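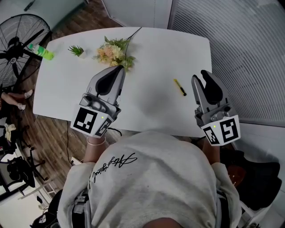

Table practice with a gripper in each hand.

Hutora Robotics Club: questions we keep getting

What do members do all evening?
Pick things up and put them down again. We work with hand-held grippers, one per hand, and a table of ordinary objects: a screwdriver, a bottle, a pot plant, some artificial flowers. The recordings go towards our student project, Amrani, which is meant to learn tidying from us. Those who have seen our bedrooms have raised concerns.

Do I need to know how to code?
No. Zinhle Mabuza runs a beginners' group in January for anyone who wants to learn, and plenty of people never go near it. Patience is more use. So is a willingness to pick up the same screwdriver until you dream about it.

Why are there black-and-white squares on the grippers?
They're markers, so the software can tell where each gripper is and which way it's facing. Please don't peel them, doodle on them or cover them with your sleeve. Digby Baxter prints the replacements and he sighs while doing it.

Will I have to wear anything odd?
Possibly a headset with a small camera on the front. It suits no one. Long hair should be tied back before it goes on.
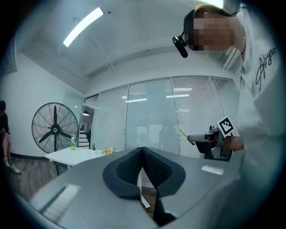
How many recordings do you need?
The target for this year is 2000. We passed 1000 in May 2021 and celebrated with crisps, which the grippers cannot yet handle.

What does it cost?
Membership is £39 a year. It covers the kit and entry to the Vokov Cup, where we have come second to last 2 years running. Stoteck came last both times and we are very fond of them.

Can I take a gripper home?
No. Digby has heard your reason before.

What if I break something?
Tell Zinhle straight away and write it in the repairs book. Most faults are a screw that has worked loose. Pretending it was like that when you found it is traditional, but it slows things down.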